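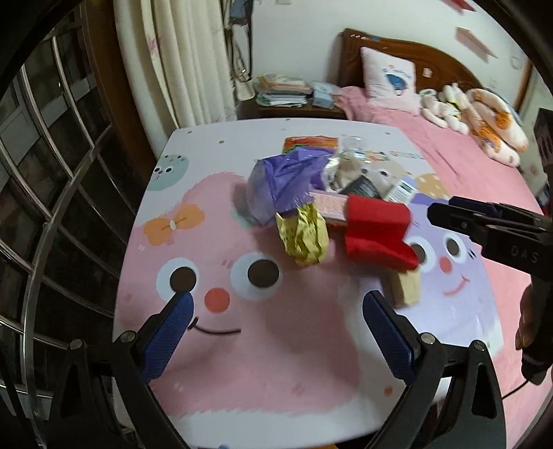

Sticker residue has been my enemy for years, and I've finally settled on a way of getting it off kids' furniture that doesn't wreck the finish. My sister-in-law Renata Arancibia swears by nail polish remover, but please don't – it can take paint and print off along with the glue. I learned that on a bookcase. A white children's table with a cartoon printed on top, like the one with the fuzzy pink monster, needs a much gentler hand, and I always start on the underside to see how the surface reacts.

What you need: cooking oil, dish soap, a soft cloth, an old plastic card and a hair dryer.

1. Warm the sticker on the low setting for 12 seconds or so, moving the dryer the whole time.

2. Lift a corner with the card and peel slowly, keeping it low and flat. If it tears, warm it again.

3. Dab oil on whatever sticky stuff is left and go make yourself a coffee. I give mine a good ten minutes.

4. Rub in small circles with the cloth. Don't scrub over the printed parts!

5. Wash with warm soapy water, rinse and dry.

Foil stickers are worse (the sparkly ones my kids got in December took me three rounds of oil), so just repeat steps 3 and 4 until your finger slides over the spot.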